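Erkia 40 Fabric and Plush Steamer

Home / Garment and Soft Goods Care / Stationary Steamers / Erkia 40

Made by Vokora
Availability: ships from the Echeverría warehouse
Warranty: 21 months, parts and labor

Overview

The Erkia 40 is a floor-standing steamer for shops, rental counters, costume rooms and toy libraries that handle mixed soft goods. It produces steady low-pressure steam from a 40-ounce tank and delivers it through an insulated hose to one of two heads. The wide head is for garments, curtains and slipcovers. The narrow head is for stuffed items, seams, cuffs and anything with a deep pile.

The unit relaxes wrinkles and lifts flattened fiber. It is not a sanitizer and does not replace washing. Items with visible soil should be cleaned first, as steam can set some stains.

Use on stuffed and padded items

Stuffed items hold moisture longer than flat cloth. Set the dial to Low and keep the narrow head at least a hand's width from the surface. Pass once in each direction, then stop and let the cover cool before deciding on a second pass. Polyester fill tolerates this well. Foam bead fill does not, and items containing it should not be steamed.

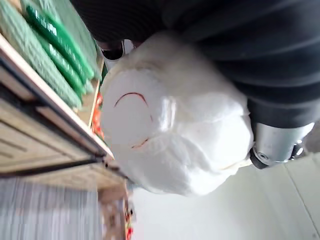

Embroidered details need less steam than the cloth they sit on. Puckering around a stitched line is usually caused by thread shrinkage, and more heat makes it worse. Steam from the side of the stitching and smooth outward with a dry cloth. Glued trim, printed foil and plastic eyes should be covered or avoided.

Drying time depends on fill depth and room air. Allow two hours for thin items and overnight for thick ones. Do not bag, stack or shelve an item that still feels cool to the touch at the seams.

Specifications

Tank capacity: 40 fl oz, removable, fill from top
Steam time per fill: 40 minutes on Low
Supply cord: 10 ft, grounded plug
Steam settings: Low, Medium, High
Heads supplied: wide (garment), narrow (plush and seam)
Base: four casters, two locking
Shutoff: low water and tip-over
Water: distilled or filtered

Sorting before steaming

Most poor results come from mixing fabrics in one batch. Sort by heat limit first and by color second. A three-basket layout works for most counters: one for Low, one for Medium and one for items that should not be steamed at all. Open-sided baskets are preferred for holding finished work, as solid bins trap damp air at the bottom.

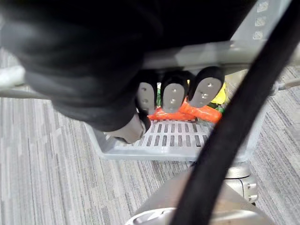
Work through the Low batch before turning the dial up. The boiler takes several minutes to drop from High to Low, and steam released during that period is hotter than the dial indicates. If the order has to be reversed, switch off at the base, wait for the ready light to go out and restart on Low.

Knits should be laid flat. Hanging a steamed knit stretches the shoulders. Velvet and corduroy are steamed from the back, with the pile facing away from the head.

Floor placement

Place the base on a hard, level floor. Carpet is acceptable if the casters are locked and the hose is not pulled sideways. Leave clear space on all sides of the hose path, which should rise from the base without a dip. Water collects in any low point and comes out of the head as drips. If the head spits, raise the hose straight up until the line drains back into the tank.

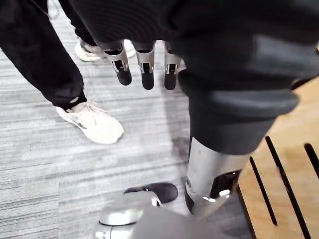
Maintenance

Empty the tank at the end of each working day. Leave the cap off until the inside is dry.
Descale every 10 fills with tap water, or when steam output drops. Use Skamotlow descaler, one sachet per full tank.
Wipe the heads with a damp cloth once cool. Lint in the vents can be removed with a soft brush.
Inspect the hose collar for cracks each May, or at the start of the busy season.

Parts and accessories

VK-E40-T Replacement tank with cap
VK-E40-N Narrow head
VK-E40-W Wide head
VK-E40-H Hose with collar
VK-SK Skamotlow descaler, box of sachets

Customer notes

"Low is low enough for felt. The older model was not." Violeta Medina, costume rental

"Casters are stiff for the first week. The cord could be longer." Tadeo Zapata

Technical questions: Javiera Zúñiga, parts desk. Orders of more than one unit: Nhung Cù, trade sales.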